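Chapter 4
Carrying It Out the Door: Cups, Carriers and the Takeout Counter

Before you begin

Think back to the last time you picked up drinks for more than one person. You probably gave your order, stood off to one side for a little while, and then walked away with a carrier balanced on one hand while the other hand hunted for your keys. If all went well, you never gave that carrier a second thought, and that is just how the person behind the counter would have wanted it. A good carryout order is one the guest forgets about until the first sip.

In the last chapter we spent a good deal of time at the bar itself, with the grinding and the steaming and all the pleasant noise that goes along with them. Now we move a few steps down the counter to the place where finished drinks are gathered, checked and sent on their way. New staff sometimes think of this as the easy end of the job (I certainly did, my first spring at a small café called Ojeda), and they are often a little surprised to learn how much of a shop's good name rests on it. A lovely latte that has tipped over on the passenger seat is no longer a lovely latte, and the guest will remember the seat long after forgetting the foam.

What you will learn in this chapter

By the time you finish the reading and the practice work, you should be able to set up a handoff station for a busy morning, choose a carrier that suits the order, load it so that it stays level in the hand, and pass it to a guest politely and safely. You will also learn how to store carriers, lids and sleeves so they are still in good shape when you reach for them.

Words to know

Carrier: a tray with slots or wells that hold cups upright while they are being moved. You will hear "drink tray" in some shops and "cup holder" in others.

Molded pulp: paper fiber that has been mixed with water, shaped in a form and dried. It is light and fairly stiff, and it grips a cup nicely, though it softens if it sits in a puddle.

Handoff: the moment an order passes from the staff to the guest, along with the little bit of counter where this happens.

Staging: setting out an order's pieces in one spot before they are put together.

A morning at Gremell

Amparo Esteban manages a corner café called Gremell, on a street with two office buildings and a school. In March, when the mornings are still chilly and everybody seems to want something hot, her shop can serve roughly 200 drinks before the lunch crowd comes in. Many of those leave in carriers, and for a long time the carriers were a sore spot. They were kept on a high shelf, nested so tightly that pulling one down usually meant pulling down a whole armful. Staff would set a carrier wherever there happened to be room, sometimes half over the edge of the counter, and fill it while they talked.

What Amparo did about it was simple enough. She cleared one stretch of counter and made a rule that nothing was to live there overnight. The carriers came down from the shelf and were stacked loosely, at elbow height. Then she asked her staff to put the empty carrier down flat first, and only then to start bringing cups to it. "I wanted them to stop building orders in midair," she told me, and I have thought of that phrase many times since.

It took a while for the new habit to settle in - old habits are comfortable, after all - but by summer the staff were doing it without being reminded. We will come back to Gremell later in the chapter, when we talk about large orders and about what to do when a guest has only one free hand.

Talk it over

With a partner, describe a carryout order you remember, good or bad. Who set the carrier down, and where? Was there room around it? Keep your notes, as you will want them for the practice work at the end of the chapter.

Now look at the tabletop in Figure 4.1 and notice where the brown pulp carrier is resting. Talk with your partner about how much clear surface you would like to have around a carrier before you started to fill it.

Figure 4.1 A pulp cup carrier on a small paper bag, on a marble-patterned tabletop

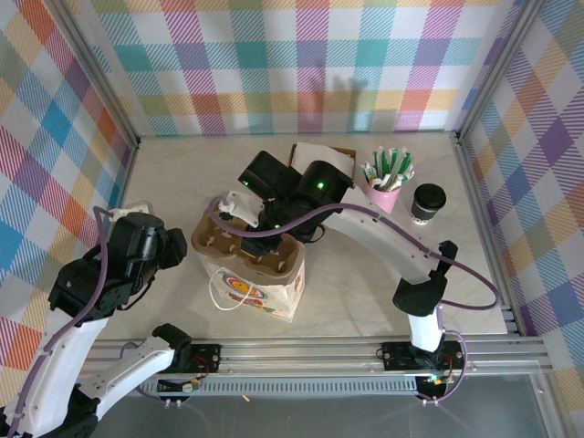 4.1 Choosing the Right Carrier

Most shops keep more than one kind of carrier on hand, and the first thing to settle is which one the order in front of you calls for. Start by looking at the cups themselves, their width at the base and how full they are, and then at how far the guest has to go.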